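Notebook > Workshop log > Small storage

Search entries

Sep 16, 2018

Tea corner, continued. Writing this up fast before I lose the thread, kettle on, so excuse spelling.

Where we are: the old tea shelf above the sink is coming down. Glenys wants the wall for the glue racks and she's right, the steam was never good for anything kept up there. So all tea has to live somewhere else by the time the Hoston order comes in. Two candidates, the round woven basket and the small wooden box with slatted sides. Question is which one goes on the bench end and which goes in the cupboard as backstock.

Started by emptying the shelf. Worse than I thought. Loose packets behind the sugar, two tins with nothing in them, a bag of something that Orest says was his and that he'd like back (no he woudn't, it was from January of last year). Wiped everything down with the vinegar mix. Shelf itself is fine, 45 cm pine, could be reused in the finishing room. Noboru put his name on it.

Measured what we need. Bench end has 23 cm clear between the outlet and the corner of the drill press table. Anything wider and it gets elbowed. Depth not a problem.

Counted the stock too, for once, so Joanne can stop over-ordering. 292 bags all in, including the odd ones. That is a lot of tea for a shop this size. No more until spring. Joanne if you are reading this, no more until spring.

Sorting rules, agreed over lunch, mostly:

– black tea loose in the tin, no packets
– fruit teas stay in their wrappers, they go stale and everything ends up smelling of peach
– herbals in the cupboard, whoever wants them knows where
– sugar stays where it is, not touching that arguement again

Put everything down on the floor to look at it properly, bench was full of clamps. Basket first. It's a nice thing, pale fiber, coiled at the bottom, and the rim is open weave with a dark strand running round the outer edge. Could be seagrass, could be rattan, Glenys and I disagree. Not going to matter except for cleaning. Fruit teas were the first test because the wrappers are slippery and if those stay put then anything will. The Ahmad Tea one with the peaches on the front ended up partly over the rim, small orange one inside.
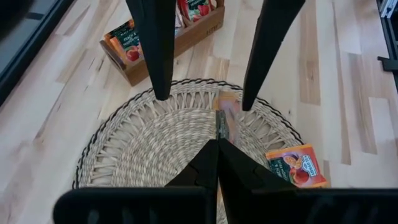

Basket, notes for and against

For: light, quiet, you can see what's in it without picking anything up. Looks like somebody cares about the place, which Joanne says we need more of when customers come through. Easy to carry over to the big table at break.

Against: no dividers. Packets don't stand, they lie however they land, and you end up digging. Open rim is going to collect sawdust, no way around that this close to the bandsaw. Try blowing it out with the air line on LOW before anyone decides it's ruined. Also can't stack anything on it.

Tried packets upright in a ring against the wall of it. Held for as long as I was holding them. Tried them flat in a fan. Better, looks like a hotel. Lasted until Njoroge took one.

Idea from Njoroge: line the bottom with a disk of cork, rough side up, so the wrappers grip. We've got offcuts from the Huerta job in the bin under the stairs. Would also save the coils from getting tea dust ground into them. Cut one tomorrow, test fit, no glue. If it curls, try felt.

Box, notes for and against

For: it's a box. Packets stand in a row like cards, you flick through them. Cutout on the end makes a good handle. Can go on a shelf with something on top.

Against: slats. Anything small finds its way out through the sides, had a sugar stick go through twice while I was carrying it. And it's a bit long for the bench end if it sits crosswise, has to go end-on, so the handle faces out and the packets face sideways. Irritating but liveable. Tried it that way for the afternoon, moved it every time I needed the outlet.

Could line the slats with card. Glenys says linen tape on the inside, neater, and she has half a roll left from the ledger repairs. Go with tape.

No finish on the inside of either one, please. Noboru asked about a coat of the Wumier wax on the box and I'd say outside only, if at all. Whole thing will smell of it and so will the tea. We did that with the biscuit drawer and it took months to clear. Leave it bare.

Decision for now

Basket on the bench end, fruit teas only, 16 packets max so you can still see the bottom. Anything over that goes back in the cupboard. Box in the cupboard as backstock, packets standing, oldest at the handle end so they get used first. Whoever takes the last of a kind in the basket refills from the box. Not a rota, just do it.

Revisit when the cork is in. If people keep digging, swap them round and I'll build a proper divider, quarter-inch stock, halved joints, half an hour's work. Sketch is on the back of the Stilov delivery note, pinned by the phone. Don't throw it out, it also has the hinge sizes on it.

Still to do

– cork disk for basket (Njoroge has the compass)
– tape the slats
– take the shelf brackets down and fill the holes, use the fine filler, the coarse one shrinks
– check wall behind for damp before the glue racks go up. There was a soft patch low on the left, may just be old paint. Poked it with a bradawl, went in further than I liked. Look again in daylight
– label for the cupboard door, Joanne's handwriting not mine
– two empty tins: wash, keep for screws
– find out who owns the blue mug

Unrelated but while I remember – the drill press light is flickering again, same as before, wiggle the plug end and it comes back. Needs a new plug. Orest has one in his drawer, he says take it.

Floor under the bench got swept while everything was out. Found the missing 6 mm collet. It was under the sugar side, of all places. Back in its slot now, please keep it there.

Kettle's boiled. Njoroge gets the first peach one, for the cork.

3 comments

Shares: 0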